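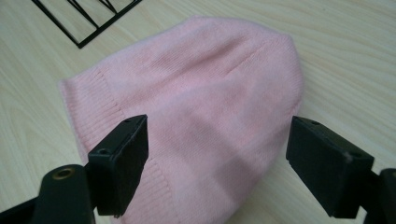
Textiles 2: Knitted Fabrics
Week 5 handout: structure, stretch and aftercare
Wednesday, October 25, 2023
Tutor: Margus Petrauskas

Bring this sheet to the workshop as well as the lecture. The terms in section 1 were introduced in September and will not be gone over again.

1. Weft and warp knitting

In weft knitting one yarn travels across the width of the fabric and each row of loops hangs from the row before. Hand knitting is weft knitting. So are most jumpers, socks, hats and T-shirts. In warp knitting each needle has its own yarn and the loops zigzag up the length of the cloth. Warp knits are harder to unravel and are used for swimwear, net curtains and linings.

A row of loops across the fabric is a course. A column of loops is a wale. Gauge is given as wales and courses over a set distance, and you must always say what that distance is. A gauge of 16 means nothing by itself.

2. The basic weft structures

Plain knit (stockinette, jersey). All loops are pulled through to the same side. The face shows small V shapes and the back shows bumps. It curls at the edges: the side edges roll towards the back, the top and bottom edges towards the face. It stretches more across than up and down.

Rib. Knit and purl wales alternate, so the fabric folds in on itself and springs back when pulled. It lies flat at the edge. This is why it is used for cuffs, welts and hat brims, with plain knit for the main part. Look for the line where one structure changes to the other, as you will be asked to find it on your own samples.

Purl (garter). Rows of bumps on both sides. Thick for the amount of yarn used, and stretches well lengthways.

Interlock. Two ribs locked together. Smooth on both faces, steady, does not curl. Heavier than jersey in the same yarn.

3. Yarn and surface

A loosely spun yarn made of short fibres has loose ends standing away from the surface. The fabric feels soft and looks slightly hazy at the outline. The same loose ends rub together in wear and form pills. Tighter twist gives a clearer stitch and less pilling but a firmer handle. See Adomaitis, chapter 8, for the abrasion results on the Brultar and Kuusk yarns. The table there has the two headings swapped in the first printing.

4. Washing and drying

Wool felts when heat, water and movement act together. Acrylic does not felt but loses its shape if pressed with a hot iron. Dry both flat. Hanging a wet weft knit pulls the courses apart and the length does not fully come back.

Reading
Gunārs Adomaitis, Knitted Structures, chapters 7 and 8. Library copy is in short loan.

For next week
Unravel one course from your Ustov sample and measure the yarn, first relaxed and then straightened. Write down both lengths. Workshop is in room 1402.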